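**FOR IMMEDIATE RELEASE**

Aug 25, 2023

# Tenbridge Library to Stop Charging for Overdue Books, Would Like Them Back

TENBRIDGE – The Tenbridge Public Library will drop all overdue fines on books, effective immediately, ending a system that last year brought in $459 and cost a good deal more than that in envelopes.

The library's records show 3054 items currently past due. The oldest is a guide to speed reading, checked out 30 years ago.

"We looked at what the fines were getting us, and it was mainly people crossing the street when they saw me," said library director Napaporn Khamphan. "I'd like to be able to buy groceries in this town."

Existing fines will be wiped from every account. Cardholders do not need to call, write, visit the desk or explain about the dog. Lost books will still be billed at replacement cost, and a borrower with five or more overdue items won't be able to check out another until something comes home.

The change follows a trial that began in June at the Suswood branch, where returns went up and arguments at the desk went down. Staff there report that one patron brought back a full set of encyclopedias in a wheelbarrow and asked whether he could keep the volume for M a little longer. He could.

Fines will continue on museum passes and the cake pans, which have waiting lists and, in the case of the cake pans, enemies.

Books may be returned at either branch during open hours, or left in the outside drop at any time. The drop is for books. The library has received casseroles.

Tô, the noodle shop next door to the main branch, will give a free iced tea to anyone showing a return receipt through the end of the month. The library thanks the owners, who had two cookbooks out themselves.

**Press contact:** Napaporn Khamphan, Director, Tenbridge Public Library
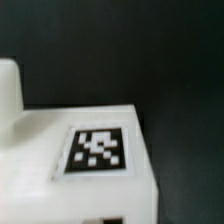
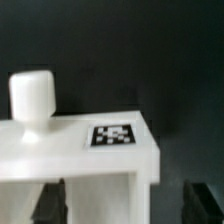 *White plastic against a dark background, two views.*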